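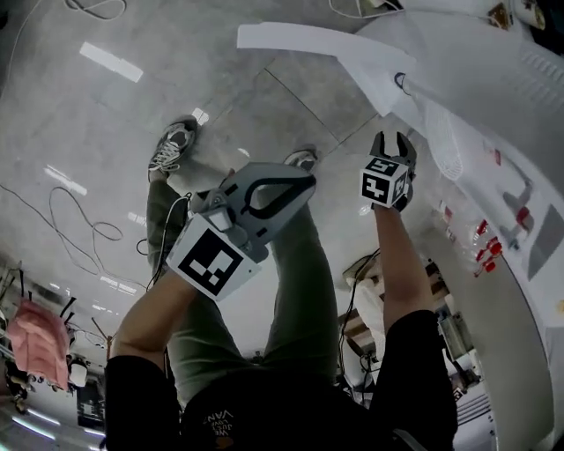
Pollalbridge, 15th October. Grarkar has published a set of working rules for people who record tasks with hand-held grippers, the tools used to gather movement data for training robot arms. The document is called the Piltanholm Practice and can be used by any group free of charge. It covers the area where the operator stands, the condition of the grippers and their markers, what the operator wears, and how recordings are checked and stored. A good part of it deals with cables. An operator with a gripper in each hand, one of them with a thin white cable running down past the legs, has no free hand for balance, and coiled cables on a glossy tile floor are a trip hazard that existing robot safety rules were not written to cover.

Most published standards in this field deal with the machine. They set limits on speed and force, and they say where fences and stop buttons go. In hand-held recording the person does the moving and the machine learns from it later, so much of that guidance does not apply. Groups that do this work have been relying on house rules, and those vary a great deal from one site to the next.

"We had operators coming to us from other sites who had been taught very different things," said Yogesh Garg, who leads operator standards at Grarkar. "Some had been told to tape every cable down. Some had never had a cable mentioned to them. We wanted one text that a new person could read in an hour and then be tested on."

The Practice contains 121 rules in 10 sections. Each rule is marked as required or recommended. A site that meets all of the required rules may say that it works to the Piltanholm Practice. A site that meets only part of them may not, and the text asks such sites to state which sections they follow.

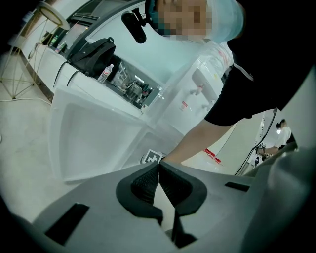 Section 2 covers the standing area. Before each session, the operator or an assistant must walk the area and move any cable that crosses the path between the starting position and the task. Cables that have to stay must lie flat, with slack kept to one side. Bags, drinks and personal items should be kept off any surface used in the task. If a second person is working in the same room, the two must agree before recording on where each of them will stand and who has the right of way.

Section 3 deals with the grippers. Finger pads must be looked at before every session for wear, tears and dirt, and both pads on a gripper must be changed together. The fingers must open and close fully five times before the first take. A gripper that sticks, even once, is to be set aside and tagged.

Section 4 is about fiducial markers, the black-and-white printed squares that let software work out where a tool or an object is. Markers must be flat, clean and firmly attached on every side. A marker with a lifted corner or a scratch across the pattern must be replaced. Recordings made with a damaged marker must be flagged even if they look usable. The rule applies equally to markers on grippers and to markers on bins and other objects that form part of the task.

Section 5 covers clothing and head-worn equipment. Sleeves must not reach the gripper handle, and shoes must be closed and laced. Where a head-mounted camera is used, the operator must be able to take it off with one hand. Hair must be kept clear of the lens and the bracket. The section also sets a limit on continuous work: no operator may record for more than 16 minutes without putting both grippers down, and each break must last at least four minutes.

"The time limit was the most argued-over line in the document," Garg said. "Some sites wanted it longer. A gripper doesn't feel heavy when you pick it up, but your wrists feel it by the end of a long set, and then the takes get sloppy as well. We kept the number where the operators wanted it."

Sections 6 through 9 set out how tasks are described, how takes are named and reviewed, how faces and personal details are blurred before material leaves the site, and how long raw files are kept. Section 10 covers reporting. Any trip, dropped tool or pinched finger must be written up the same day, including cases with no injury.

The text was drafted at Grarkar and tried out over nearly 10 months at sites in Pollalbridge and Piltanholm. Plattner, which trains operators for several recording sites, reviewed the sections on clothing and rest and will offer a half-day course based on the full document. The course ends with a written test and a practical check in a working room.

A revised edition is planned for January. Comments from operators and site managers are welcome until the end of November and should give the rule number and a short account of the problem. Comments will be published with the revised text unless the sender asks for them to be withheld.

The Piltanholm Practice, a one-page checklist for the standing area and a blank incident form are available on request from the Grarkar standards office in Pollalbridge. Press inquiries should be addressed to Yogesh Garg at the same office.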